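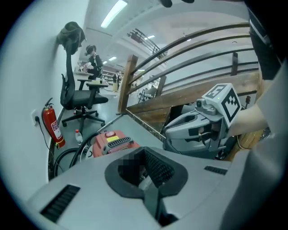
Two hand-held grippers, the one on the right with a marker cube on top.

Wollstead After-Hours, March 27, 2020. Thread on how the night house call roster works now, for the practices that refer to us and keep getting different answers depending on who picks up.

Scope first. We cover the hours when your office is closed: weeknights, weekends, public holidays. We do not replace your daytime phone line. If a patient calls us while you are open, the call goes back to you with a note.

Calls land at Dridance, the answering service. The operator takes name, date of birth, callback number, street address and the complaint in the caller's own words. Operators do not triage. They run the emergency screen and read out the instruction to hang up and dial 911 if any item on it is a yes.

Everything that clears the screen goes into the nurse queue in Nina. Old contracts call this the "duty list." Same thing.

The nurse calls back and assigns one of four outcomes: self-care advice, phone consult with the doctor, house call, or send to the ER. Until this month a doctor could pull a house call straight from the queue without a nurse outcome. That is switched off. Every visit now needs an outcome code before the address is released to the car.

Volume, because two practice managers asked. The nurse queue took 832 calls in the last full month. Calendar year to date is 1,810. I would not read a trend into it. We picked up the Mulach practices partway through and the mix changed.

Zones. Mulach used to be split at the river. The split made sense on a map and made no sense in a car, as the bridge is the fastest way to most of the addresses on either side. It is one zone now with 2 doctors on weeknights. Samuele Colombo redrew it and has the street list if you need to check an edge address.

Weekend days run with 5 doctors across all zones. Overnight drops back to the weeknight pattern. There is no dedicated pediatric doctor on any shift. Please stop telling parents there is one.

Visit windows. We quote a window and we do not quote an arrival time. The window is set when the nurse closes the outcome, so a patient who calls early in the evening and misses the callback goes back in the queue with the original call time kept. They do not lose their place, but the window does not start until someone talks to them.

Missed callbacks are the largest single cause of complaints. We try the number again before the ticket closes. Our calls show as a blocked number on some phones. If you can add a line to your office voicemail telling people to answer blocked calls after hours, it helps more than anything we can do from this end.

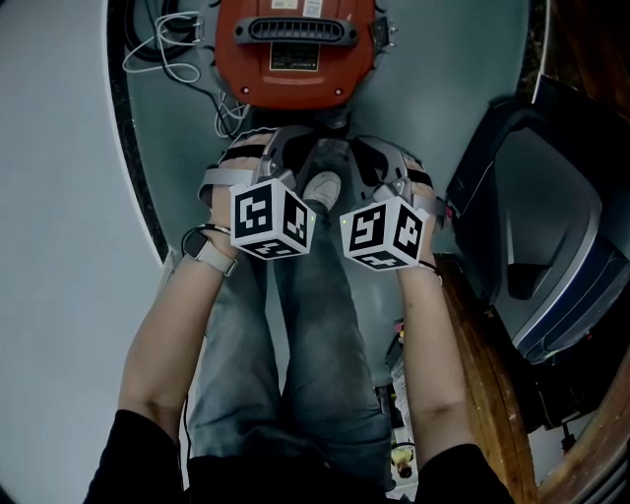 Respiratory calls. Fever or new cough is flagged at intake and goes to phone consult by default. A house call for a flagged patient needs sign-off from the clinical lead on duty, currently Young-sook So or Ottavio Carbone. The referring practice cannot pre-approve it. A faxed letter does not change the routing.

Protective equipment is issued to the car at shift start against a signed sheet. Unused items come back on the same sheet. Doctors joining a shift late collect from the depot before the first visit, including when the first visit is on the way.

Prescriptions. Starter doses for acute conditions only. No controlled substances are carried in the cars, and there is a sticker on the door saying so. Refills of regular medication go back to your office for the next working day, unless missing a dose is a clinical risk, in which case the doctor writes the shortest supply that covers the gap.

Visit notes go out by secure message when the doctor signs, usually before your office opens. If your system rejects the message, Nina retries and then drops to fax. If you are getting faxes, your certificate has probably expired. Florence Ross can tell you from the log.

Several practices have an old fax number on file. Two have a fax number that belongs to a dental office. Please send corrections in writing with the practice name on them.

Doctors asking about shifts: we are taking applications for weeknights and alternate weekends. State license, current life support certificate, own malpractice cover or ours at the posted deduction. Ride-along before the first solo shift is required even if you have done this work elsewhere. Car and driver are supplied.

Pay is per shift with a per-visit amount on top. Phone consults are paid at the consult rate even when they end in a visit, and then the visit is paid too. This was unclear in the old agreement. The new one takes effect in May.

Roster questions to Aldo Santoro by email. He does not check replies here, and I only check them between shifts.

Correction to the post on zones: the trailer park past the quarry road stays with the north car. It was left off the street list and has been added back.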